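Demonstration collection (robot learning)

From the Furnlow Reference, a handbook of workshop and laboratory practice

Demonstration collection is the gathering of recorded examples of a task, performed by people, for use in training a machine learning system that controls a robot. Each recorded example is called a demonstration or, in older usage, a trajectory. A group of demonstrations of the same or related tasks, stored with their sensor readings and labels, makes up a demonstration set.

The practice belongs to the wider field of imitation learning, in which a policy (the program that chooses the robot's next movement) is fitted to examples of what a person did in similar circumstances. It is distinct from reinforcement learning, in which the system improves by trial and a reward signal, although the two are often combined.

Contents
1 Methods
2 Equipment
3 Procedure
4 Household collection
5 Quality and rejection
6 The Plerau set
7 Limitations
8 See also

Methods

Four methods are in general use.

Kinesthetic teaching. The operator takes hold of the robot arm and moves it through the task while the joint positions are recorded. The recorded motion is one the arm can certainly perform, but the operator's hands and body often block the cameras, and heavy arms are tiring to move.

Teleoperation. The operator controls the robot from a distance with a joystick, a headset controller or a smaller copy of the arm (a leader arm). The robot's own cameras and joints supply the record. A robot must be present for every demonstration, and work is usually slower than it would be by hand.

Handheld devices. The operator carries a gripper similar to the one on the robot and does the task with it directly. Cameras or tracking markers record where the gripper is and how far it is open. No robot is needed during recording, so the work can be done in homes, shops and workplaces.

Bare-hand or worn recording. The operator uses the hands or ordinary tools, with cameras on the head, the wrist or both. Markers may be fixed to the hand or to the tool. This gives the most natural motion and the largest gap between the human body and the robot's.

Some projects mix methods. A common arrangement is a large set made with handheld or worn equipment, followed by a small one made by teleoperation on the target robot.

Equipment

Wide-angle lenses are usual on head and wrist cameras. They keep the hands in view when the operator looks away from the work, at the cost of strong bending near the edges, which has to be corrected or modeled in later processing. Cameras are mounted in whatever position gives the best view, including upside down, and the recordings may be turned over in software or left as they are. A policy can be trained on inverted pictures provided that the robot's camera supplies them in the same way.

Position is commonly tracked with fiducial markers, which are square black-and-white patterns that software can identify and measure. A single flat marker is lost when it turns away from the camera. For this reason markers are often printed on the faces of a cube, so that at least one face is likely to be visible at any angle. Each face carries a different pattern. Cubes are attached to grippers, tools or the operator's hand, and the distance from the cube to the working point is measured once and stored as a fixed offset.

Other equipment includes a recording computer or tablet, power supplies and cables. Cables are a frequent source of lost time. They catch on furniture, pull cameras out of line and limit how far the operator can walk. Battery-powered rigs avoid most of this but have to be recharged, and their separate clocks must be matched.

Procedure

A collection session normally starts with calibration. The operator shows the markers to each camera, opens and closes the gripper fully, and checks that all streams share a common time. Calibration is repeated after any knock to the equipment.

The task is then set up from a written task card, which gives the starting state, the goal and what may vary. A card for sweeping might state that the dustpan begins on the floor, that the debris may lie anywhere within reach, and that the demonstration ends when the pan has been emptied. Operators are told how much freedom they have. Cards that fix every movement produce uniform sets that train quickly and fail easily when something is moved.

Recording is started by a button, a foot switch or a spoken word. Many teams leave a few seconds of stillness at each end – this makes automatic trimming simpler. After each demonstration the operator or a second person marks it as kept, failed or doubtful, and the objects are put back. Resetting may take longer than the task itself and is often the main limit on how many demonstrations can be made in a day.

Household collection

Household tasks are widely collected because homes differ from one another far more than laboratories do. Floors, lighting, furniture and clutter all change what the cameras record. A policy trained in one kitchen may fail in the next one for reasons as small as a darker countertop.

Floor tasks such as sweeping, picking up and mopping raise problems of their own. The operator bends or crouches, so the head camera moves through a large range and the feet and legs enter the view. Polished floors reflect windows and lamps, and reflections can confuse marker detection. Long-handled tools extend beyond the picture, and the tip may be out of sight while the handle is visible.

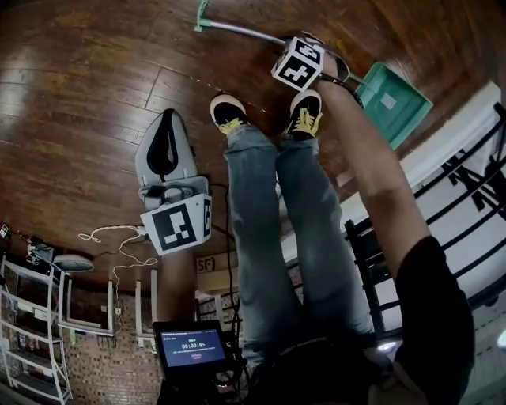 Floor task with a dustpan, seen from an inverted head-mounted camera. One marker cube is at the hand and a second is mounted on the handheld gripper lying on the floor.

Consent and privacy are handled before recording begins. Residents are normally asked to remove mail, photographs and screens from the area, and faces that appear by accident are blurred.

Quality and rejection

Demonstrations are rejected for lost tracking, missing frames, mismatched clocks or failure of the task. Practice differs on hesitation and error. Some teams discard any example in which the operator fumbles. Others keep those in which the operator recovers, on the ground that the robot will make mistakes of the same kind and needs examples of getting out of them. Narayanan Chacko has argued for keeping recoveries but labeling them, so that they can be left out of training when required.

Operators also differ in speed, handedness and habit. Where a set is drawn from several people, an operator number is usually stored with each demonstration.

The Plerau set

The Plerau set is a collection of household floor and tabletop demonstrations made by the firm Salian under Anil Kurian and Tuấn Hoàng. Recording finished in October, and the first version was issued on 15 November 2022. It contains 1,191 demonstrations of 15 tasks, recorded with handheld grippers and head cameras. A further 73 were withheld after a cube was found to have been remounted without its offset being measured again. They were later corrected and released separately under the name Plerau-B.

Cirilo Magaña wrote the task cards, which have been reused by other groups, among them the makers of the Ovine gripper. The sweeping card is the most often borrowed.

Limitations

The number of demonstrations needed for a given task cannot be stated in advance. Simple tasks in a fixed setting have been learned from about 200, while tasks involving cloth, liquids or loose debris may need many more. Chandrasekhar Krishnan has suggested that the number of different rooms is a better guide than the number of recordings, but the two are rarely reported separately.

Position and video do not record force. A person pressing a dustpan flat against the floor feels the contact, and little of this reaches the cameras. Force sensors in the gripper fingers supply part of the missing information but add weight and cabling.

See also

Calibration target
Fiducial marker
Imitation learning
Leader arm
Teleoperation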